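Fivlow Hand Kit: wrist camera recordings

Recordings made while we tried out the Fivlow hand kit on our own arm at Pendberg. There are 389 clips, most of them around 30 seconds long. Each folder holds the video, the joint log and a short text note.

Clips are sorted by task: reach, grasp, place. Folder names starting with "x" are failed runs and were kept on purpose.

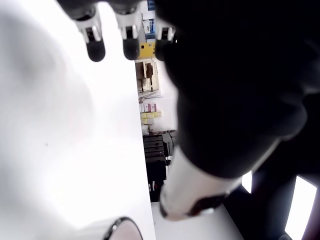 Joint logs are plain CSV, one row per video frame. Angles are in degrees. Clips from the first 11 folders were recorded before the June firmware update and have no fingertip force column, so the loader fills it with blanks.

Known problems
Exposure is set to auto and drifts on pale surfaces.
3 clips have no note.

The Cormier loader reads everything as it is. Funex needs the logs renamed first; see rename.txt.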